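The Corner Where the Coffee Bar Really Happens

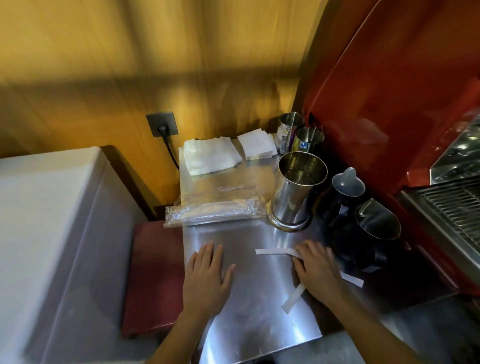
Small counter, big job

Ask people what they like about a coffee bar and they'll tell you about the espresso machine, or the window seat, or the pastry they swore they'd only have once a week. I like the back corner. Every small bar has one: a stretch of steel where the towels live, where the napkins get squared up, where somebody leans for half a minute between orders. I could spend a whole morning there, and in May I pretty much did!

The bar is called Noker, and it seats 33 if everyone is friendly about elbows. Siebe Vanhove opened it with two secondhand grinders and a countertop he bought from a bakery that was closing down. He paid $558 for the steel, delivered, and he still talks about it the way other people talk about a first car.

"It was too long," he told me. "We had it cut down to 61 inches and I was nervous the whole time. Then it slid into the corner and I thought, okay, now we have a bar."

What stays on the steel

A work counter this size fills up fast, so what gets to stay says a lot about how a place runs. At Noker the supplies stand along the back, against the wall: a folded white towel, a stack of paper napkins, a tall stainless canister with a couple of smaller steel cups tucked behind it. The front is kept for hands.

I love that rule. It's so simple, and so hard to stick to. You put down one phone, one invoice, a bag of beans that needs a home, and by ten o'clock you're making drinks on a patch of metal the size of a paperback. Vanhove's crew clears the front edge after every rush, before anyone wipes anything. Things go to the back or they go away.

The towels are plain white cloth, and they start the day folded square. Colored ones hide stains, Vanhove says, and he wants to see the stains. Once a towel has done a proper cleanup it goes in the wash and a new one takes the spot. The napkins sit close by because a person holding a dripping cup doesn't want to walk for one (I have been that person, many times).

Then there's the tall canister. I have a weakness for these. It's open at the top, polished, with a little flare at the base, and it picks up all the yellow and red from the room. You could put almost anything in one. I came home from Noker and moved my own spoons into an old steel malt cup, and I'm a bit embarrassed by how happy it makes me.

Paper, everywhere paper

Vanhove takes orders on narrow strips of paper. He tried a tablet from a company called Griter for one winter and went back. Strips can be slid along the counter, lined up, turned over, held flat under a palm while you read the next one. They are thin little things and they curl, and the draft from the door gets under them, so you see a lot of hands pressed down on steel. After a while I found I was doing it too.

There's a rhythm to it on a busy morning. Strip down, cup down, drink up, strip off. The regulars know not to talk to whoever is reading.

In praise of smudges

Brushed steel never looks perfect for long. It streaks, it keeps every fingerprint, and it scratches if you so much as drag a cup across it wrong. The counter at Noker has smudges and a faint scratch near the front, and I think it's better looking for them. De Graaf, the restaurant supply shop two streets over, offered to refinish the whole piece. Vanhove bought a stack of cups from them and left the counter alone.

His cleaning routine is easy to copy at home. Warm water and a drop of dish soap, wiped along the grain. Rinse with a second cloth. Dry with a third, which is the step I'd been skipping for years, and wow, does it make a difference. No steel wool, ever.

If you have an awkward corner in your own kitchen, try giving it the Noker treatment for a week. Push the useful things to the wall, fold a clean towel, and leave the front edge bare. Mine has held up so far, apart from the mail, which I'm working on.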